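4. Placing and Starting the Roltenach Air Monitor

This section covers the installation of one Roltenach particulate monitor at a fixed site. Complete Section 3 (Registration) before you begin. Keep the site code at hand, as it is needed in step 6.

4.1 Choosing the position

1. Select a wall or post that is open to moving air on at least two sides.
2. Keep the inlet clear of kitchen exhausts, dryer vents and parked vehicles. Readings taken next to a local source do not represent the street.
3. Mount the bracket with the inlet facing down. Tighten both screws by hand, then give each a quarter turn with the driver supplied.

CAUTION: Do not mount the monitor on a surface that is exposed to lawn sprinklers. Water entering the inlet will damage the fan and is not covered by the warranty.

4.2 Connecting power and network

4. Connect the power cable. The status light shows amber during the self-test.
5. Wait for the light to turn green. If it remains amber after 2 minutes, disconnect the cable and repeat step 4.
6. Open the Fidness page on a phone or computer, select Add Station, and enter the site code.
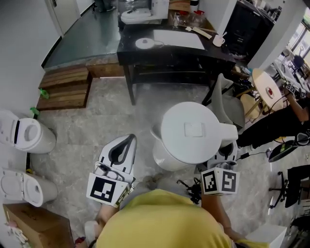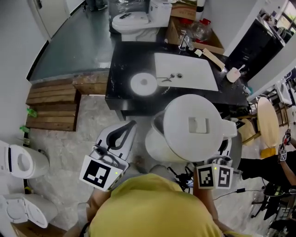
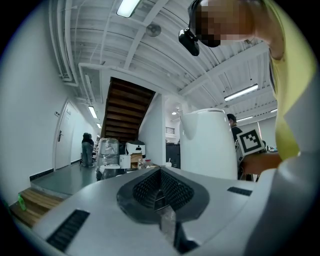
7. Select the averaging period. Stations that report to the public map must use the hourly setting.
8. Press Save. The station name appears in the list with the word "Pending."

NOTE: A new station remains pending for 48 hours while its sensor settles. Readings from this period are stored but are not published and must not be quoted in reports to the city.

4.3 Checking the first readings

9. When the pending period has ended, open the station record and compare the PM2.5 value with that of the nearest reference station.
10. If the two values differ widely on a calm day, inspect the inlet for insects or webs and clean it with the dry brush.
11. If the station displays code 147, the fan has stopped. Disconnect the power and request a replacement fan from Hemedetti.

NOTE: High humidity raises particulate readings. Morning values recorded in fog should be flagged with the Weather option before they are exported. This applies in particular from September onward.

4.4 Records

Enter the mounting height, the compass direction of the inlet and the name of the installer on the site form. Return completed forms to Imad Khoury, Station Records. Requests to move an installed station are approved by Oddur Brynjólfsdóttir and require a new form.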